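Wrist View Alone Is Enough to Find the Table Edge, Sirwood Group Reports

The manipulation group at Sirwood has finished the second round of its edge-clearance study, which asks how well a policy trained on wrist camera input can reach for objects that sit partly under a table or shelf.

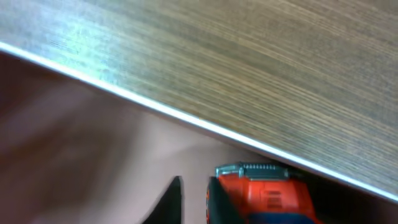
Reaching under an overhang is a common source of failed grasps. A fixed camera looking down on the workspace loses the object once the top covers it, and the planner then works from a stale position estimate. The wrist camera keeps the object in view for longer, but the table edge passes very close to the lens and most of the image may be filled by surfaces that carry no depth cue. Glare on the tabletop makes stereo matching worse.

The method, called Purves after the test room where it was first run, adds one auxiliary output to the policy. Along with the next arm motion, the network predicts a line in the image for the nearest support edge and a signed clearance between that line and each fingertip. Edge labels come from the arm's own joint readings and a one-time survey of the table, so there is no hand annotation. The auxiliary output is dropped at run time.

Training used 3000 teleoperated reaches, collected on two arms of the same model with parallel fingers. Targets were hand tools and power tools with irregular outlines, placed beside or partly beneath the top. Table height was changed between sessions. Lighting was not controlled, and blurred views were kept in the set.

Three versions were compared: the fixed camera alone, the wrist camera alone, and the wrist camera with the edge output. Each was run on 8 table layouts left out of training. The edge output version touched the table in fewer layouts than either of the others. The fixed camera version made contact in 7 of the 8, in most cases with the outer side of a finger during the last part of the approach. With the edge output, contact was recorded in 2, both with a dark table edge over a dark floor. The wrist camera version without the edge output fell between the two, and its results varied more from one training seed to the next.

"The line prediction is crude when the edge is out of focus, and the policy still benefits," said Idalina Marinho, who ran the trials. "We think the gain comes from what the encoder is forced to keep – we have not separated that from the clearance term yet."

An ablation to do so is planned for July. The group will also repeat the layouts on the Asis arm, which has a wider wrist and a different camera offset. Rounded table edges have not been tested, and neither have glass tops.

Training code and the layout drawings are on the internal Prisside server under edge-clearance. Requests for the raw reaches should go to Marinho, as the full set is too large for the shared drive.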